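Fio curto sobre a recolha de exemplos em simulação para o Grudetora, o nosso modelo de manipulação. 24 de maio de 2026.

Até abril gravávamos tudo na bancada real. Agora a maior parte sai do Rirkura, o simulador. Cada episódio tem um objeto-alvo, uma instrução escrita e no máximo 30 segundos.

Temos 212 episódios aceites na tarefa de cozinha. O operador conduz a garra à distância e carrega num botão quando dá a tarefa por terminada. Depois há 2 revisões independentes.
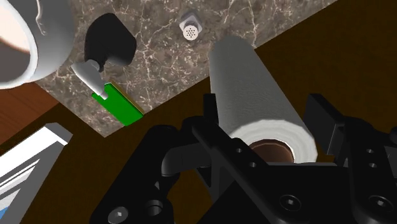

Vista junto à garra, cena de cozinha no Rirkura. Rolo de papel entre o mármore e a madeira.

O rolo dá trabalho. É comprido, e a orientação muda de episódio para episódio. Pedimos aproximações variadas: pelo meio, por uma ponta, com a garra rodada.

Os outros objetos ficam na cena de propósito. Se o modelo só vê o alvo sozinho, aprende a ir para a única coisa que está na mesa. Caneca e saleiro mudam de posição a cada reinício.

Rejeitamos quase 10 por cento. O motivo mais comum é a instrução não bater certo com o objeto agarrado. Pausas longas no início cortam-se, não contam como erro.

Esta semana a Premia recebe o primeiro lote para treino. O conjunto Barroso, com gavetas e portas, ainda está em revisão. Quando houver números do treino, ponho aqui.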